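Teaching the Fit: How Gear Assembly Gets Into a Robot's Hands

By the Tadby technology desk

Putting a gear on a pin is a job most people can learn in a minute. Writing it down as code takes much longer. The position of the pin can be measured, but the small corrections made as the bore meets the tip are hard to state as rules. At the Fovcombe workshop the usual approach is to skip the rules. An operator drives the arm by remote control, the motion is recorded, and a control program is trained on the recordings.

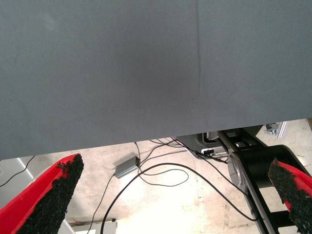
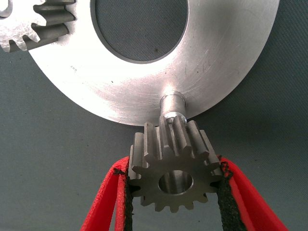 Two wrist views from Fovcombe. In the second, the fingers hold a small spur gear below the pin on a ring-shaped plate.

The operator works from a pair of hand controllers on a separate bench. Wrist motion is copied to the arm at reduced scale, so a hand movement of 100 millimeters becomes a tool movement of 16. The scale can be changed with a foot switch, and new operators tend to change it too often. The Fovcombe training notes, kept under the project name Medeiros, ask for one scale on the approach and one on the fit, with a full stop between them.

The stop matters in the data. A recording in which the arm slows, hovers and wanders gives the learning program several different answers to the same view. A recording with a clear pause, followed by one steady move, gives it a single answer. Operators are told to let go of the controllers during the pause if their hands are tired.

Grip is the second source of trouble. A gear pinched across its teeth can rotate a few degrees as the pads close. The remedy is to open the fingers, set the part down and take it again. Early sessions kept these regrasps out of the training set. They were later put back, and the trained program began to regrasp without help when a part sat badly.

The current set holds 347 recordings of the gear task, made by seven operators. Each recording contains the wrist video, the joint positions, the finger opening and the commands sent by the controllers. Force is estimated from motor current, a rough measure that is good enough to show when the bore has caught on the edge of the pin.

Hand guiding is still used for part of the work. In this mode the motors carry the weight of the arm and a person moves it directly. It is quicker for teaching a path to the parts tray, but the person's hands show up in the video, and contact forces are mixed with the push of the guide. Recordings made this way are stored separately and used only for the free-space moves.

Playback software comes from Brovex and runs each recording beside its command trace. Reviewers mark the start of contact and the moment of release by hand. A further round of sessions is planned for October, with the plate turned to a new angle before each attempt.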